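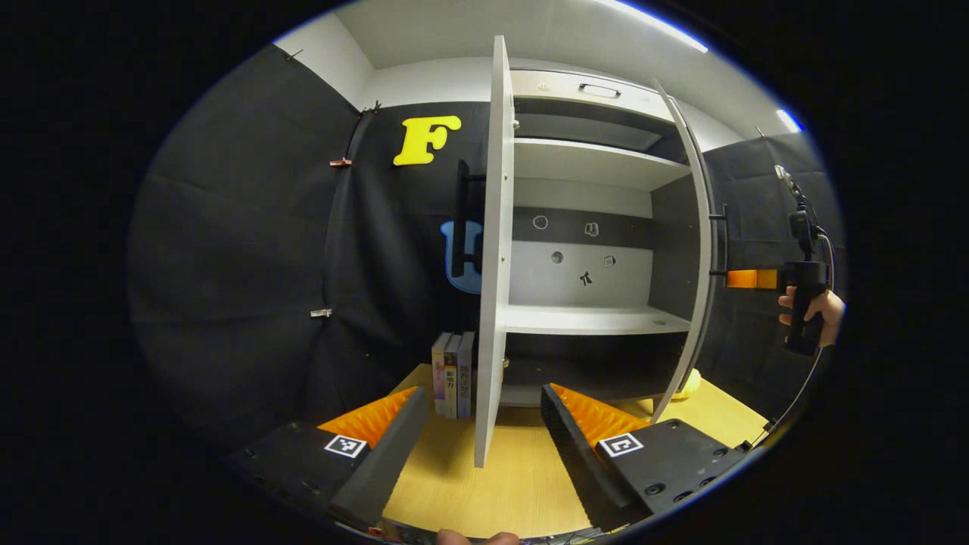
점검표 B: 탁상 수납장 및 주변 선반류, 8월분. 대상은 Atergate 열람실의 흰색 양문 수납장과 그 수납장이 놓인 탁상이다. 점검은 양쪽 문을 모두 연 상태를 기준으로 하며, 문을 닫은 채 외관만 보고 적합 처리하지 않는다. 왼쪽 문은 열었을 때 상판 바로 위까지 내려오는 긴 문이므로 문 하단과 상판 사이 간격을 먼저 본다. 수납장 왼쪽에 세워 둔 책 세 권은 문의 회전 범위에 들어올 수 있는 물품으로 분류하고 항목 7에서 다룬다.

판정 기호: 적합 / 주의 / 부적합 / 해당 없음

1. 수납장 수평
판정: 적합
의견: 수평계를 상단에 올려 전후, 좌우 확인. 조정 불필요.

2. 전도 방지
판정: 부적합
의견: 벽체 고정 철물 없음. Zawadzka 고정구 세트 신청함. 설치 전까지 상단에 물품 적재 금지.

3. 문 경첩
판정: 주의
의견: 오른쪽 문 상부 경첩 나사 한 개 풀림. 현장에서 조임. 왼쪽 문 경첩은 유격 없음. 다음 점검 때 같은 나사를 다시 확인할 것.

4. 손잡이
판정: 적합
의견: 양쪽 문의 검은색 손잡이를 당겨 흔들림 확인. 돌출부에 옷소매가 걸리는지도 확인하였으며 이상 없음. 내부 상단 패널의 매립형 손잡이는 모서리 거스러미만 점검.

5. 선반
판정: 적합
의견: 중간 선반 중앙부 처짐 없음. 선반받침은 손으로 눌러 이탈 여부 확인. 하단 칸은 어두워 육안으로 바닥면 확인이 어려우므로 손전등을 사용한다. 손전등 없이 작성된 지난 점검표의 하단 칸 판정은 무효로 한다.

6. 내부 뒤판 및 부착물
판정: 주의
의견: 뒤판에 작은 스티커가 여러 장 붙어 있음. 안전표지가 아니므로 점검 대상에서 제외하되, 모서리 들뜸은 기록한다. 원형 스티커 한 장의 들뜸 확인. 제거 시 금속 헤라 사용 금지. 진회색 띠 부분은 긁힘이 잘 드러난다.

7. 문 회전 범위 내 물품
판정: 주의
의견: 책은 책등이 앞을 향하도록 세워 둔다. 왼쪽 문을 천천히 여닫으며 접촉 여부를 본다. 책 옆에 북엔드가 없으면 넘어지면서 문 아래에 끼일 수 있다. 북엔드 한 개 배치 요청. 책을 눕혀 쌓는 방식은 허용하지 않는다.

8. 탁상 상판
판정: 적합
의견: 밝은 나뭇결 상판. 모서리 마감재 들뜸 없음, 표면 끈적임 없음. 세척제는 Brondport 중성 제품만 사용하고 원액을 직접 뿌리지 않는다.

9. 탁상 하중
판정: 적합
의견: 관리 기준 70kg. 수납장과 내용물을 합한 값이 50kg 초과이면 재배치 대상. 이번 측정값 59kg은 내용물을 가득 채운 조건이므로 운용 시 하단 칸에는 무거운 책을 추가하지 않는다. 재배치 여부는 Oltarow 시설팀 회신 후 결정.

10. 조명 및 통로
판정: 적합
의견: 문을 모두 열어도 통로 폭 유지됨. 조명 위치 변경 없음.

조치 요청
항목 2: 고정구 설치. 우선 처리.
항목 3: 나사 재확인. 다시 풀릴 경우 한 치수 긴 나사로 교체.
항목 7: 북엔드 배치.
항목 9: 시설팀 회신 대기.

비고
점검 시각 오전 9시 이후, 열람실 개방 전. 항목 2가 부적합인 동안에는 두 문을 동시에 활짝 연 상태로 자리를 비우지 말 것. 고정구가 도착하면 항목 1을 다시 측정한 뒤 설치하고, 설치 당일 항목 2와 항목 3만 별도 용지에 재판정한다. 재점검은 월요일 개방 전에 실시.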